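Tablecloth
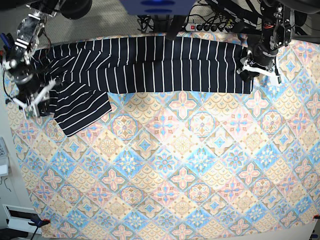 From the Birkora Household Encyclopedia, textiles section. Written by the Birkora editors, last revised in November

A tablecloth is a cloth spread over a table, either to protect the top or simply to make the room feel a bit more cheerful. Plain white linen was long the choice for formal dinners, while printed cloths (florals, checks, and tile patterns set on the diagonal) found their happiest home in the kitchen, where a busy print is wonderfully forgiving of a splash of gravy.

In the old mill town of Trollow, printed tablecloths were for many years the main trade, and at its height the Zaki works there kept 400 people busy and held 1,513 patterns in its sample books, a good number of them borrowed from painted floor tiles. Pastels sold best in spring, darker reds toward the holidays.

Cotton is the most common fiber today, though linen and polyester blends are easy enough to find. The overhang, or drop, is usually longer for formal meals than for everyday ones, and a cloth meant for daily use is best washed before its first outing, as cotton does like to shrink a little.

Related articles
Table runner
Oilcloth
Block printing
Clameo lace
Napkin folding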